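Tuesday, after lunch

Bredora finished its overnight batch, which is more than can be said for me. 3395 episodes came out of the generator, the cap was 3000, and the cap is apparently a suggestion. Kept the first 3000 by seed and put the rest in the overflow folder with its many friends.

Question for this round: does the reach policy get better at small knobs if we randomize cabinet finishes, or does it only get better at finishes? Two arms. Arm A uses the 10 stock finishes. Arm B adds the Tanoli color pack, which was plainly tuned by someone with a grudge against beige. Same seeds, same start poses, same wrist view.
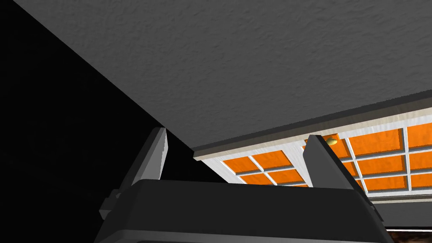

Pre-grasp error is still measured from the fingertip midpoint to the knob center, in the wrist frame. I keep wanting to eyeball it and I keep being wrong. With the orange panes filling so much of the door, my eye goes straight to them and skips the little brass knob above the top row, and I suspect the encoder has the same taste. The right fingertip ends just below and left of the knob in this view, near enough in 2D to look like progress. Depth gets a vote too. Logging the three axes separately from now on, plus the 2D distance so we can see how badly it flatters us.

Ran the saliency script on a handful of Arm B views. Heat mostly on big saturated areas, some on knobs, a little on plain background for reasons of its own. Not putting this in the writeup until I have done it on Arm A with the same seeds. Saliency maps agree with whoever made them.

Himik crashed 2 times while loading the mesh cache. Restarted, cleared the cache, restarted again. Whoever set the cache path to a temp directory, I forgive you, mostly because the commit is mine.

To do:
Rerun Arm A with the per-axis log.
Knob-only recolor, panes held fixed. Should have been Arm C from the start.
Move the episode cap check into Clikby before the write step.
Ask for more disk. Again.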